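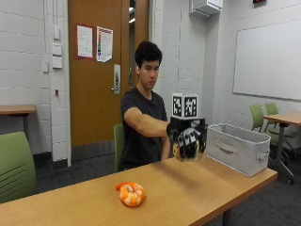
Figure 4. Seated reach across a long table.

Section 4: Setting the working height

The Trumar table leaves the factory at its lowest setting. Adjust it before first use, and again whenever the chair is changed. Two people are needed for steps 3 to 5.

What you need
The hex key from the accessory bag
A tape measure
The chair that will normally be used at the table

1. Clear the tabletop and move the table away from the wall.
2. Sit in the chair with both feet flat on the floor. Let your upper arms hang and bend your elbows to a right angle. Have the second person measure from the floor to the underside of your elbow.
3. Loosen the locking screw on each leg by two full turns. Do not remove the screws.
4. Lift both ends of the table together until the scale on each leg shows the measured height. The scale is marked in centimetres and stops at 68.
5. Hold the table level and tighten the four locking screws by hand, working diagonally from corner to corner.
6. Finish tightening with the hex key.
7. Turn the levelling feet until the table no longer rocks.

CAUTION: Keep fingers clear of the leg sleeves while the screws are loose. The top can drop without warning.

Checking the reach
Sit facing the table and stretch one arm forward over the top. Your back should stay upright and your shoulder should not lift. If it does, lower all four legs by one mark and try again. Items in daily use belong inside this distance.

Note: Armrests must pass under the front rail. If they catch, use a chair without arms. Do not trim the rail.

Note: On carpet, check the screws again after the first week. The feet settle and the legs may go out of level.

For tables joined end to end with the Katden bracket, set the height of each table separately before fitting the bracket. See Section 5.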